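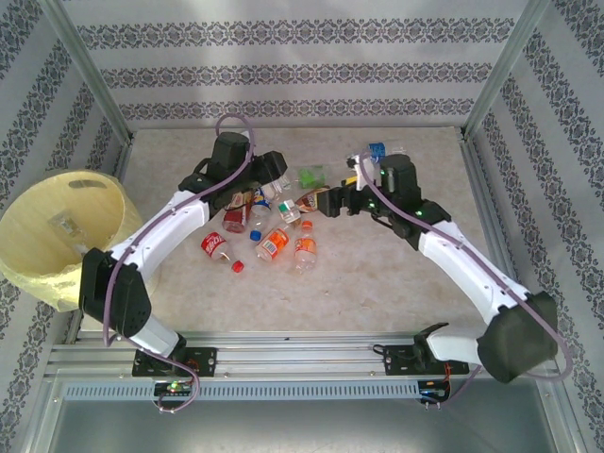

By the Birkgate Communications Office

Print this page | E-mail this page

The household recycling program in Birkgate enters its second year in May, and the city's director of solid waste would like residents to know that the most common question her office receives concerns bottle caps.

"Leave them on," she said in an interview at the Dunstan Street transfer station. "We used to ask people to take them off, and we printed that on the first set of calendars. The rule changed when the new contract began. I understand why people are confused."

Under the present arrangement, plastic bottles, cans and cardboard are collected from 3000 households on alternate weeks and taken to Nikcombe, where the regional facility accepts material from four towns. Glass is no longer collected at the curb. Residents may bring it to the station until 4 p.m. on Friday.

The director, who worked in water billing before she moved to her present post, described the first winter as difficult. Carts were delivered late to the streets north of the rail line, and 300 households received no cart before the first collection.

"People put their recycling out in whatever they had," she said. "Our drivers took it. I did not want anyone's first experience of the program to be a tag on a box telling them they had done something wrong."

Tags are now used, though sparingly. A yellow tag means that the load was collected but contained items that should not be there. A red tag means that the cart was left. Garden hoses, plastic bags and food-soiled paper account for most red tags, according to the director, and the hoses cause the greatest trouble at Nikcombe.

Asked about cost, she said that the city pays $33 for each ton delivered, a rate fixed until the contract is reviewed. The purchase of 1125 replacement carts from Zudirier was approved in the current budget -- an expense she expects to defend at the next public session.

"The lids on the first carts crack in cold weather," she said. "We can keep mending them or we can buy better ones. I would sooner explain the purchase once."

The department does not plan to move to weekly collection. The director said that the request comes up at nearly every neighborhood meeting, chiefly from larger families, and that a second cart is available to them without charge on application.

Bottles should be emptied and given a quick rinse. Labels may stay on. Applications for a second cart can be made at the front desk of City Hall or by telephone during office hours.

Print this page | E-mail this page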